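Home Articles Places Random page Log in

Orkulitz folding stool

The Orkulitz stool is a light folding seat first made in the town of Orkulitz, where it was sold to market traders and anglers. It has a cloth seat hung between crossed legs and closes flat for carrying.

Early stools were made of ash and sailcloth. The workshop of Burgi Eberhard sold 459 of them in its first year, most to stallholders in nearby Arnbridge. Eberhard later replaced the wooden pegs with a single steel bolt — a change that other makers soon copied.

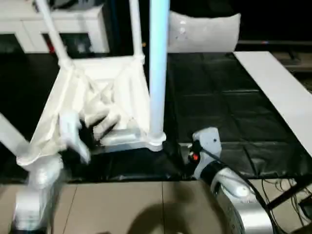 Production moved to Clindton after the Orkulitz workshop closed. The Clindton stools were shorter and had a wider seat, and at their peak 3000 were made each year. Cheaper imports ended the trade, and the last Clindton maker turned to garden chairs.

A small revival began with Thịnh Phùng, a furniture maker who repaired old stools and published measured drawings of the Eberhard pattern. The Arnbridge town museum holds 180 stools and shows part of the collection each April.

Category: Folding furniture | Seats and stools | Crafts of Orkulitz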